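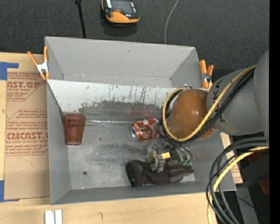 Oona Kuusisto says the bin by the back door should be emptied when it is half full, before anything starts to lean on anything else. We do ours on Sunday evening and that has worked well enough at Kandale.

Sorting a mixed bin

You need a table, gloves, a bucket of warm soapy water, an old cloth and somewhere to put each pile. Allow 20 minutes for a full bin.

1. Take out soft things first. Work gloves and rags hide what is under them. Shake each glove outside, cuff down, and look for its partner before you throw it away. A single glove in good condition goes in the odds box on the shelf.

2. Drinks cans next. Tip out any dregs and rinse. Dented cans are fine for recycling. Wear gloves if the metal has split.

3. Plastic tumblers. Check the rim and base for cracks. Sound ones get washed and go back to the kitchen. Cracked ones go in general waste here, but Minttu Jääskeläinen's council takes hard plastic, so look yours up.

4. Strips, offcuts and anything thin. Run the cloth along the bottom corners, where these collect. Do not use bare fingers.

5. Wipe the bin out. Scratches and old stains in a metal floor will not shift with soap, and scouring makes them worse. Flaking patches can be brushed off dry and the dust tipped into general waste.

Leave the bin upside down overnight. If it still smells in the morning, repeat step 5 with a spoonful of bicarbonate of soda in the water.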